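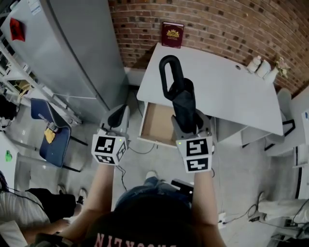 Umbrella and open drawer at the white desk by the brick wall.

Hello again from Eltstead! You may remember that in February I promised to get the back room sorted, and this page is where I've been keeping track of it (mostly so Shirley Beaudoin will stop asking me how it's going). The desk came first, as it's the thing everybody dumps stuff on.

The umbrella
Black, folds up small, has a loop on the handle. I do like a loop! My last one didn't have one and spent its whole life sliding off hooks. I want umbrellas kept in the desk drawer from now on – it's pale wood inside, much nicer than you'd guess from the plain white front.

The red book
Dark red with a gold emblem on the cover, propped up against the bricks at the back. Shirley thinks it should go on the shelves with everything else, but I love the colour against the wall and it's staying where it is.

Flowers and bottles
Little pale ones in a white vase, down at the right-hand end with two white bottles for company. I hadn't planned on all that white together, but it looks rather smart.

The chairs
A white one with a dark frame by the desk, and the blue one over in front of the tall grey cabinet, with a yellow cloth on the seat. I keep meaning to swap them round.

Still to do
Cables! There are black ones across the floor under the desk and a white power strip off to one side. The desktop has a perfectly good round hole at the back for threading them through, so that's my next job, and then the metal shelves.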